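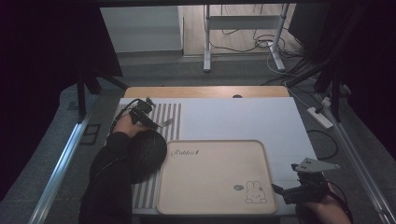

Trays and mats, the Clonside page

Finally putting these up. Been promising since March. It's the trays mostly, plus the mats that go with them and a couple of tables, with a line or two for each one. Some got more than that, sorry, I get going on trays. Captions go in the order I typed them and no other order. Sizes are not here yet, email me if you want one measured.

If a caption looks like it belongs to the one before it, it probably does. The page builder keeps shuffling things and I have to leave for Fodton by 4.

THE TRAYS

Rabbit
Big shallow one, beige, rounded corners, rim a shade darker. Name in dark curly script up in the top left corner, line drawing of the rabbit down at bottom right. Two ears straight up, dot eyes, paws resting in front. Small dark oval next to him with something in it I can't make out. Nice and empty in the picture so you get the whole drawing. Striped mat beside it, see under Mats.

Blue enamel, Fodton market
Chipped on two corners and I like it that way. Holds a teapot, milk, and cups for four if nobody wants a saucer. Noisy. Everything you put down on it rings.

Round one with the gallery rail
Brass-colored, not brass. The rail is the good part, nothing slides off when you go up a step. Polish gets stuck in the little holes and you need a toothpick. Keep meaning to do it properly.

Cork top
Drinks tray. Ring marks all over from the summer. Tried lemon juice, tried baking soda, now it just has rings.

The long narrow one
Bread tray I think, or somebody's idea of one. Baguette fits, nothing else does. Use it on the windowsill for seedlings, with saucers under so the bottom doesn't swell. It has swelled a bit anyway.

Stemidis, dark green
Came from the Stemidis closing sale, last box on the last shelf. Deep sides, handles cut right through. Heaviest of the lot. When it's loaded I take it in two trips and then what's the point of a tray.

Stemidis, the little one
Same green, same handles, half the size. Keys, mail, loose batteries. Lives by the door. Has not held food since I got it.

Folding legs
Bed tray. One leg lets go if you lean to the left so don't lean to the left. Soup at your own risk. Toast fine.

Cafeteria tray, orange
Speckled, that hard school stuff. Number 464 stamped underneath, no idea if there were that many or if it's just a part number. Indestructible. Goes in the dishwasher if you take the top rack out, which I do, all the time, for this one tray.

Cafeteria tray, brown
Same thing in brown. Number's worn off. Warped, so it spins when you put it on a flat table. Kids love it.

Wicker with the glass bottom
Pretty, useless. Crumbs get in under the glass and you can see them but you can't get at them. Have had the same sesame seed in there for a long time now.

Tin, fruit pattern
Pears and what are maybe plums. Rust starting along the seam, dried it off better after that and it stopped. Wall tray now. Hangs on a plate hanger in the back hall, a bit crooked.

Square black lacquer
Every fingerprint. EVERY one. Comes out at New Year, gets wiped, gets put back in the felt bag.

Two-tone, no name
Light inside, dark outside. Got it for a dollar with a dent in the side. Pushed the dent out with a rolling pin over a folded towel and it came out pretty good, there's a crease still.

THE MATS

Striped
Gray-brown and whitish stripes. Goes really well with beige, I'd put it with any of the plain trays too. Wish I had another to go on the other side.

Bunting blue check
Bunting used to do these in sets of 4, I have 3 and a napkin. Washed soft. Shrinks more one way than the other so they're not square any more – iron them damp and pull the corners and they come most of the way back.

Bunting red check
Same but red and the red ran. One is pink. Still use it.

Straw ones
Stiff. Good under hot dishes, bad under anything with a pointy foot. They leave bits. Shake them out over the sink and not out the window, learned that.

Felt rounds
Not really mats, more for putting between trays when you stack them. Cut from an old blanket with a dinner plate as a template. Edges a bit wobbly, I was watching something at the time.

Oilcloth, lemons
The cut-down end of a tablecloth. Wipes clean, cracks if you fold it, so roll it. I folded it.

Quilted, brown
Too thick. Glasses tip on it. Going in the give-away box unless somebody tells me they want it this week.

THE TABLES

Pale top with the wood strip
The one the Rabbit tray is on. Top is a sort of bluish white, light tan wood along the far side with the corners rounded off. Pale trays look good on it, darker ones look like they landed there by accident. Some fine straight lines in the top over on the right.

Kitchen table
Pine, scrubbed, wobbles toward the stove. Folded card under one leg. The card needs changing about as often as the light bulbs do.

Card table
Green baize, moth got one corner. Tray covers the corner. Blue enamel looks best on it I think but then blue enamel looks good anywhere.

The trolley
Not a table but it's where the big ones go when people come over. Front wheel squeaks, oil it and it squeaks again by the weekend. Green Stemidis fits the top shelf with a finger to spare each side, found that out by luck.

HOW THEY'RE STORED

On edge, in the gap next to the fridge. Biggest at the back. Felt rounds between anything painted and anything metal. Used to stack them flat and the bottom one was always the one I wanted.

Small ones in a drawer. The lacquer in its bag on top of the cupboard. Mats rolled, the straw ones flat under everything, they don't mind.

If you're doing this in a rental and can't put up a rack, a cheap dish drainer does it. The wire kind. Stand it in the bottom of a cupboard and slot the trays in the plate slots, works for anything with a thin rim. Doesn't work for the wicker.

CLEANING, SINCE PEOPLE ASK

Painted or printed trays, damp cloth and dry right away. I don't soak anything with lettering or a drawing on it. Wiping with the cloth flat, no scrubbing pad, not even the "gentle" side.

Wood, barely damp and then stand it up so air gets to both sides. Lay it down wet and it cups.

Enamel you can soak. Chips go rusty so dab them dry with a bit of paper towel.

For the cork I've got nothing, see above.

Sticky price labels – warm hair dryer, then a little cooking oil, then soap. Go slow round the corners. Took a whole evening over one label on the two-tone and it was worth it.

STILL LOOKING FOR

The fourth Bunting blue check. Will swap the pink one, ha.

Another striped mat, same sort of gray-brown. Doesn't have to be an exact match, close is ok.

More trays with animals drawn in plain line. There must be others. I've heard of a hedgehog. If you've got one and want it gone write to me before you put it up for sale anywhere, I'll pay the postage.

Anything from Stemidis in a color that isn't green. They did a mustard, I saw it once in a window and the shop was shut.

NOTES

Visitor counter went past 3000 last month, which is a lot of people looking at trays. Hello to all of you. Several asked for bigger pictures, they're as big as the page will let me make them.

To the person who asked whether the cafeteria trays are for sale, no. The person who asked about the quilted mat, yes please, come and get it. Side door at Clonside, any afternoon up to 5, knock loud.

Will add the cake stands when I get round to washing them. Then teh bread boards. The bread boards might want thier own page, there's getting to be a lot of them.

Back to top
Clonside home
Older pages: jugs, tins, the button jars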